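Two Days at the Nustholm Hill Climb

I've been home since Sunday night and my ears are still ringing a little, in the best way. If you've never stood beside a narrow mountain road while a little Naciri hatchback goes past flat out in third, put it on your list!

The climb runs from the mill at Flaltow up to the old quarry, with 46 cars entered this year and snow still piled on the verges. I got there early on Saturday and walked up as far as the second hairpin, where you can see them brake, turn and fire off toward the trees – all for the price of a parking ticket.

My favorite was a white Hendach coupe, car 221, on skinny studded tires. It never looked fast. Then the time came over the speaker and it was quicker than half the big four-wheel-drive stuff. The driver was so tidy on the throttle, and the noise off the rock wall was glorious.

Sunday was foggier, so I moved down to the start and spent most of the morning in the paddock with a bowl of soup. I took 412 photos over the weekend and maybe 60 are any good, so the full gallery will have to wait until I've sorted them.

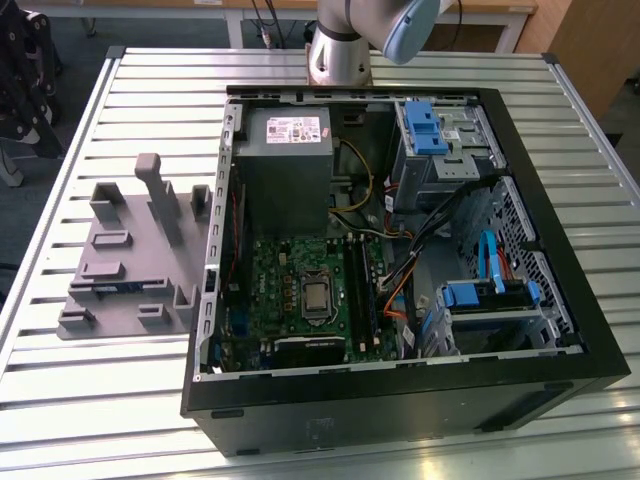
Side panel off, memory and processor in view.

They run it again in November, over the longer course. I've already booked my room in Flaltow.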